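Report on a Visit to the Feltetau Press Archive and Open Day

The Feltetau Press Archive opened its reading rooms to outside visitors on Wed 14 June. The archive collects small newspapers, newsletters and magazines that serve religious and ethnic minority communities, together with the online opinion journals that have replaced many of them. Our association was invited to attend as a guest body and sent a delegation to the morning and afternoon sessions. This report is placed on our website for members who could not make the journey.

Background

The archive was founded to preserve papers that the national library did not take. Many were printed in short runs, in more than one language, and were passed from hand to hand in houses of worship, corner stores and community halls. A number of them took strong positions on foreign affairs and on relations between faiths. The archive does not select titles by viewpoint. Its collecting policy, a copy of which was given to each visitor, states that a paper is accepted on the basis of who read it and where, and that material which attacks another community is kept under the same rules as material which defends one.

This last point was the subject of much discussion during the day, and the delegation returns to it below.

Morning Session: The Reading Rooms

Visitors were received in the entrance hall and divided into groups. Our group began in the long reading room, where bound volumes had been set out on the tables. The staff had chosen issues of Jistel, a weekly that ran for many years under a masthead promising "plain speech between neighbors," and of Sproģis, a monthly review of politics and religion edited by its founder until it closed. Both papers carried letters pages, and it was to these that the staff drew our attention.

The letters in Jistel show a small community arguing with itself. In one volume a dispute over whether the paper should reprint articles from foreign publications fills 3 issues. One side held that readers needed to know what was being said abroad by writers who supported their cause, especially when those writers came from places where such support was unusual. The other side held that a reprint without comment was an endorsement, and that the editor had no means of checking the claims made. The editor printed both views and went on reprinting.

Sproģis took a different course. Each article brought in from elsewhere was followed by a note giving the name of the original publication, its owner where known, and any correction later issued. The delegation considered this a sound practice and has asked the archive for permission to copy two such notes for use in our own guidance to member editors.

The second reading room holds pamphlets and handbills. Visitors were asked not to handle these. A display case near the window contained 65 items relating to local campaigns on immigration and refugee policy, arranged by year. Labels were clear and neutral in wording, although several visitors found the type too small.

Midday

Lunch was served in the courtyard. Kosher, halal and vegetarian meals were available to those who had requested them in advance. The delegation thanks the archive for its care in this matter, and notes for future visits that the request form must be returned before the stated date. Two of our party had not done so and were obliged to buy sandwiches across the street.

Afternoon Session: Public Discussion

The afternoon was given over to a discussion on the reporting of rumor. The hall seats 200 and was full. The chair opened by asking how a community paper should treat a serious claim against a government department when the only source is another small publication overseas.

Speakers from the floor were divided. Several argued that mainstream papers ignore minority concerns, and that a community editor who waits for confirmation will wait forever. Others replied that a false report does more harm to a small community than to a large one, as its members are held to answer for it. One contributor spoke at length on the words "exclusive" and "revealed," and asked that editors give them up. This was received with some applause and some laughter.

The question of hostile material was then raised. A member of the audience asked why the archive keeps papers that set out to damage relations between faiths. The archive replied that researchers cannot trace the spread of a claim if half of the papers that carried it have been destroyed. It added that access to certain titles is by written application, and that the policy will be reviewed in October. The delegation supports the policy in general. We would, however, wish to see the rules on access published in full — the summary provided on the day left out the grounds on which an application may be refused.

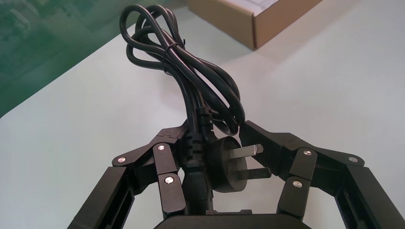 Photo: Watomwood. Used with permission.

The Online Collection

The final part of the program dealt with websites and blogs. The archive began to save these later than it now thinks wise, and a good many community blogs from the early period are lost, including some that served mainly to pass along articles from the foreign press. Where a blog has survived, its comments have often been removed. Staff described the comments as the modern letters page and asked visitors to come forward with saved copies, on paper or on disk, in any condition.

Owners of dormant sites are asked to complete a short consent form. The form allows the archive to keep a copy and lets the owner decide whether it may be read outside the building. Names of private persons who posted comments can be withheld on request.

Matters for Members

Members who hold back issues of community papers are encouraged to write to the archive before sending anything. Incomplete runs are welcome. Clippings without a date or title are accepted only in limited numbers.

The reading rooms are open by appointment. Bags and coats must be left at the entrance, and pencils are supplied. The side entrance has a ramp; the main entrance has steps and no rail.

A copy of the collecting policy may be consulted at our office during normal hours. Comments on the access rules should reach us in writing, so that they can be included in our response to the October review.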